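Serrated fingers vs. soft pads on a two-arm setup: what are you all running?
Forum: Grippers and End Effectors

benchgoblin wrote:
We've got the pair set up over the big table and I'm supposed to pick fingers by the end of October.

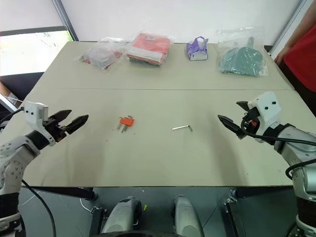 Right now both arms have the black fingers on. The test list is a mix of hard little things and bagged soft things, and the fingers are great at exactly one of those. Orange plug-looking thing with the metal pins: grabs it like it owes them money. Folded clothes in a clear bag: also grabs it like it owes them money, and then we have two bags.

Candidates so far:
Ostberg serrated (what's on there)
Ostberg with silicone sleeves pulled over the teeth
Hiter flat pads, the squishy ones

Same controller for all three, same grip force limit, 15 tries per item per finger set. The hex key is in there because my boss likes hex keys. It lies flat on the table and has ruined more afternoons than the rest of the list combined.

Anyone done this comparison already so I can steal it?

torque_and_regret wrote:
Did it last year with one arm. Flat pads won on bags, lost badly on anything thinner than a pencil. You'll get the hex key about a third of the time, and the other times you'll push it around the table like a curling stone.

Sleeves over teeth is the worst of both. The teeth chew through from the inside. Ours went at 38 cycles.

benchgoblin wrote:
38 is not a number I wanted to read. Were those the thin sleeves or the thick ones?

torque_and_regret wrote:
Thick. The thin ones I don't discuss.

mildly_compliant wrote:
Going to disagree with torque here. We run sleeves on the Ostbergs and get 2,000 cycles before swapping. What was your closing speed? If you slam them shut at the factory default, of course they tear. Drop the speed for the last bit of travel and they live a long time.

torque_and_regret wrote:
If I have to tiptoe the gripper shut every time I've lost whatever I gained. My cycle time is somebody's bonus.

mildly_compliant wrote:
Then it's a cycle time problem and you should say so, instead of telling people the sleeves are junk.

torque_and_regret wrote:
The sleeves are junk at the speed I run them. Happy?

mildly_compliant wrote:
Weirdly, yes.

pinchpoint_pete wrote:
Has anyone mentioned the camera yet? For the hex key I'd bet money it isn't the fingers. Shiny skinny thing on a pale tabletop, seen from up at the head, your height estimate is going to be mush. We had the same trouble with washers. Put a wrist camera on one arm and the pick rate went way up with the same dumb fingers.

Also your table has a seam across the middle. Keep an eye on that. Ours read as an object for two weeks and the arm kept very politely trying to pick it up.

benchgoblin wrote:
Oh no. Ok, that explains a folder of logs I'd labeled "haunted."

Wrist camera is a fair point. There's already a cable looping around the right wrist and I'm not excited about adding a second one. Has anyone routed one on the inside without it snagging on the elbow?

pinchpoint_pete wrote:
Bednárik makes a clip for it. Ugly, works. Leave more slack than looks decent.

lurkmode_off wrote:
Index user here (the controller, not the finger). If you're on theirs, check that the force limit really gets applied to both arms. On older firmware the second arm quietly kept its own value. Would account for one side being gentle and the other one opening your packaging for you.

benchgoblin wrote:
It's always the left one that rips them. I'm going to go look at that and then possibly lie down.

benchgoblin wrote:
Update. Left arm was at its own limit, higher than the right by a lot. Set them to match and reran the bags with the toothed fingers: 11 out of 15 lifted, none torn. So half my complaint was a settings page.

Hex key is still 4 out of 15. Hiter pads go on next. I've ordered the clip too.

torque_and_regret wrote:
4 out of 15 with teeth is better than I got. Try pinning the short end with the other arm and picking up the long one. You paid for two.

mildly_compliant wrote:
Seconding torque, which I don't enjoy. And run the sleeves at the slower closing speed before you drop them from the list. Post the cycle count when they go. If it's under 2,000 I'll take it up with the spreadsheet.

torque_and_regret wrote:
Put me down for 39.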